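The small bedroom, before the guests

February 20, 2021

Lucienne and Thierry are coming to stay, so the small bedroom had to be sorted out. I had been putting it off since September. The room gets used for ironing, for wrapping presents and for storing things that have no other place, and it takes a while to turn it back into a room where people can sleep.

I started by carrying out everything that didn't belong there. A box of Albane's old school books went to the hall closet. Two coats went back to my room. The ironing board went behind the kitchen door, where it should have been all along.

After that I did the dusting, top to bottom. I don't use the vacuum for furniture. The nozzle is too wide for the molded edges on the nightstand and it knocks against the drawer fronts. A hand brush works better. I go along the rim of the top first, then the drawer fronts, then down the side. Once that's finished I wipe the whole thing with a cloth that is barely damp and go over it again with a dry one. The wood has a shiny finish and any water left on it shows. 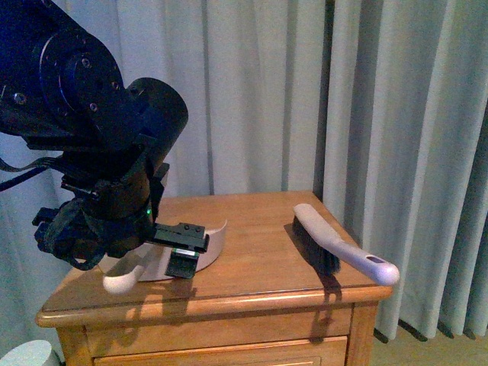 Brush and dustpan on the nightstand.

The drawers were full of the usual. Dead batteries, a phone charger for a phone we no longer have, 3 pairs of reading glasses and a jigsaw puzzle piece that I put aside in case the rest turns up. I lined the top drawer with plain paper and left it empty for the guests. The second drawer I kept for spare pillowcases.

Then the beds. There are two of them side by side with a narrow gap between, and I use the same black and white gingham on both. I bought the sheets from Sirken, 90 cm wide each, and they wash well at a normal temperature. I don't iron them. A few creases don't bother me on a check that small, and they mostly pull flat when you tuck the sides in.

The pillowcase is from a different set, white with black cartoon drawings. Albane chose it years ago. It doesn't match, but it's black and white too, and I like it against the light wood of the headboard.

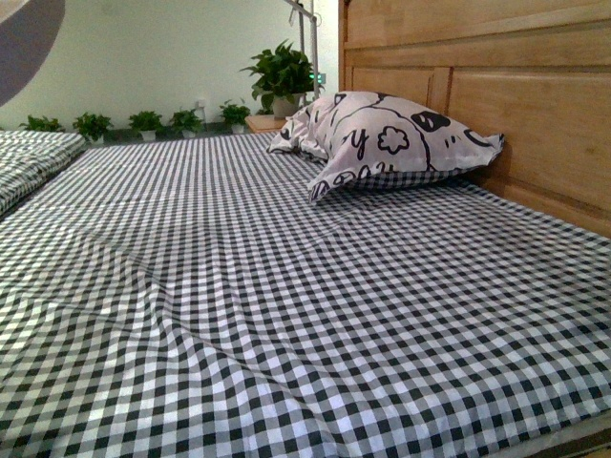 Gingham sheet and the printed pillow by the headboard.

I still need to find a second lamp. The one from the living room has a cord that is too short to reach the outlet by the window, and I don't want an extension running across the floor where Thierry will trip over it at night. Gwenaël says he has one in his garage. I'll go and look at it before I buy anything.

The blankets are airing on the line. I'll put them on the beds the evening before.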